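12 Comments
64 Shares

The left gripper was closing late again. She had come down to the shop at Nokitstead before the others, while the heat was still off, and run the pick 20 times. It missed on the last one, same as in January.

She cut the power and took the cover off the wrist. The screw on the finger drive had backed out half a turn. Joson had sent a new kit for it, but the kit was for the older arm, so she cleaned the threads, put on a drop of locker and set a timer for 30 minutes.

While she waited she checked the bolts on both base plates and wrote them up in the Lombardi book. The right side had never given her any trouble. Her father used to say that about her brother.

The timer went off. She turned the power on and sent both arms out over the table, then opened the left fingers as wide as they would go – and listened.

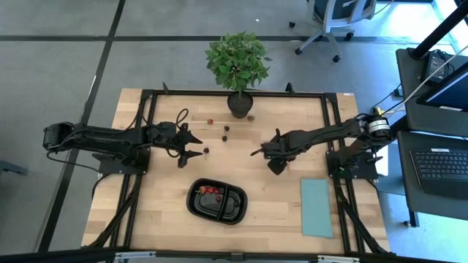

The two arms over the table, left gripper open, berries still to pick.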